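Can a robot tidy my kitchen yet? A little gallery

Posted 3rd July

I've been nosing around the Tilthorpe simulator pages since May, mostly because I hate putting stuff away and would love for something else to do it. The folks there run a practice task called Obura, which is blocks on a table, over and over. I've scrolled through 198 renders so far (yes, really) and picked 2 to share. 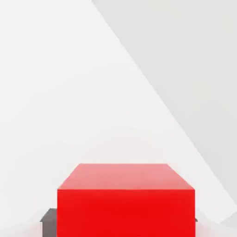
Up close with the red cube, a gray fingertip tucked in at its left side.

I like this one a lot! It's such a plain job, and I do it all day long without thinking. Mugs, jars, the TV remote, my kid's toys off the stairs. If a machine can't get its fingers on either side of a block, it's got no business near my glasses.

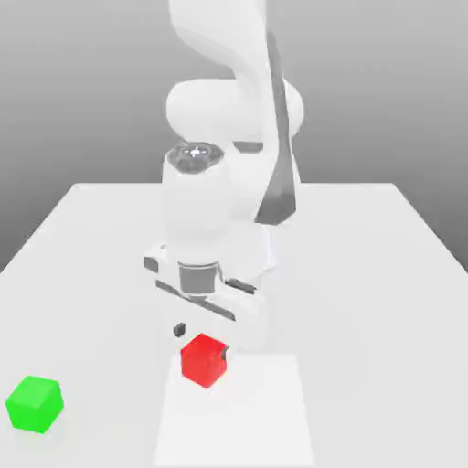
So would I trust one with my dishwasher? Not this year. A wet plate is slippery, forks tangle, and my drawers stick. Folding towels seems even further off to me. But sorting blocks by color, or stocking a shelf with boxes that are all the same size? I'd say that's pretty close, and I'd happily start there.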